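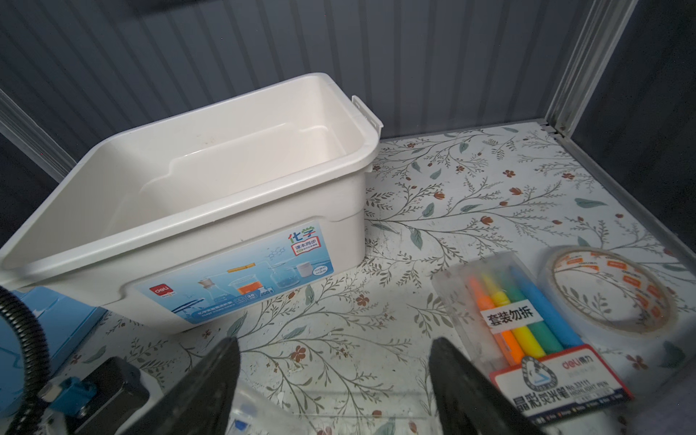

Rima Matar wrote in to ask whether the arm can tidy a whole stockroom overnight. It can't yet. Zekton handles one shelf at a time, and a person should stay nearby.

4.2 Putting small items in a bin

1. Set the bin on the shelf with the open top clear.
2. Lay packages flat, with space between them.
3. Select Shelf, then Sort, and press Start.
4. Wait for the green light before reaching in.

Note: Clear plastic is still hard for it to find. Allow up to 2 tries per item.

Caution: Keep hands away from the fingers while they move.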